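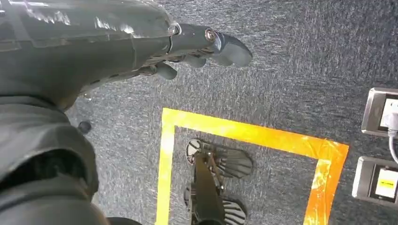
Albertina Barros
2 replies in this thread already and both skipped the part I care about, which is who gets to move the tape. We put yellow floor tape down for the robot's standing box last February and within a month it had "migrated" toward the window. Each person who peeled a corner and stuck it back was sure they'd put it where it was. So my vote for rule one is that the box has an owner, by name, and anyone else who touches it leaves a note.

adeel_virk
Fine by me, and I'll add it to the draft. For anyone just opening this, I'm trying to get our floor rules down to one page that people will read before they switch anything on. The old version was 27 rules and I'd bet money that I'm the only person who ever got past the first ten. Where I've landed so far:

Box is taped before power on, never during.
Feet inside the tape at start and at stop.
People stay outside the tape AND outside arm reach.
One person has the e-stop in hand and does nothing else. No laptop, no phone, no coffee.
Cables off the floor or along the wall.

Tear it apart please, that's why I posted it.

neves_il
Number three is doing two jobs and I think it'll get somebody bonked. Tape on the floor tells you where the feet go. It says nothing about where the hands go! A hand can be way out past the line while the feet are sitting nicely in the box, and new people look down at the tape, see they're on the right side of it, and relax. I'd do two lines. Inner one for the feet, outer one for full arm reach plus a margin, different colors, and people only ever learn the outer one.

adeel_virk
Yeah, I went back and forth on two lines. We tried it at the Preltstead space and it was a mess of tape, people mixed up which was which. But I take the point about looking down and relaxing.

Benedita C.
Disagree with Ilídio on this one, sorry. Two lines on a carpet in a shared room is how you end up with four lines by summer, plus whatever the last group left. One line, and make it the people line. The robot doesn't need to see tape to know where it's standing, the operator can use four little corner marks for that.

neves_il
Corner marks get kicked up in a day on carpet. Ask me how many I've found stuck to my socks.

Benedita C.
Then use better tape lol

Amândio Cordeiro
Chiming in on tape. Cheap shiny stuff wrinkles on carpet as soon as feet drag over it, and a wrinkle is an edge, and an edge is something for a toe to catch. I press ours down with a hand roller and replace the whole strip when it lifts, no patching. And please don't go gluing it. One guy at Caldeira asked me whether he should run a bead of Bostik under the edge so it would stay put — I said only if he wanted to buy the building a new carpet.

Floor outlets are my bigger gripe, and I don't see them on Adeel's list. Ours are recessed boxes and the rule is that none of them can be inside the reach line, and if one is within a step of it, it stays unplugged and the lid is shut. A foot that comes down half on a metal rim is not getting the grip the controller thinks it's getting. Same goes for a cord lying loose next to it.

adeel_virk
Oh that's a good one. I had cables but not outlets. What do you do when the room only has floor outlets? Ours is basically that, the wall ones are behind the storage racks.

Amândio Cordeiro
Move the box. I know, annoying. We walked the room with a tape measure and found exactly one spot that worked, and that's the spot now. If you have to charge from a floor outlet, charge with the robot powered down and pull the cord before anybody hits start.

Albertina Barros
We allow a cord if it's under a cover strip and on the operator's side. Been fine for us.

Amândio Cordeiro
A cover strip is a bump. I wouldn't.

Albertina Barros
It's on the far side from where it walks! Ours only goes forward anyway. But ok, I'd write it as "no covers on the walking side" and let people be grown-ups about the rest.

Benedita C.
Can we talk about e-stop please, I feel like that's the one that counts and we've spent the whole afternoon on tape. Does "in hand" mean a wireless one? The one on our Maltov rig drops the link if you stand behind the metal cabinet, so we test it from the spot where the person will be standing, every session. It takes maybe a minute.

neves_il
Seconding the test. Also swap the e-stop person every 15 minutes. After that I'm staring at the thing and thinking about lunch.

adeel_virk
15 feels short but I'll write it in and see who complains. Okay, version two has 13 rules, which is already more than I wanted. One people line, outlets outside reach, e-stop tested from position, tape replaced and not patched, and Albertina's name-on-the-box rule. I left the cord cover question open, you two can fight it out. Posting the page tonight after 10 if I get the kids down.

neves_il
Still think it should be two lines.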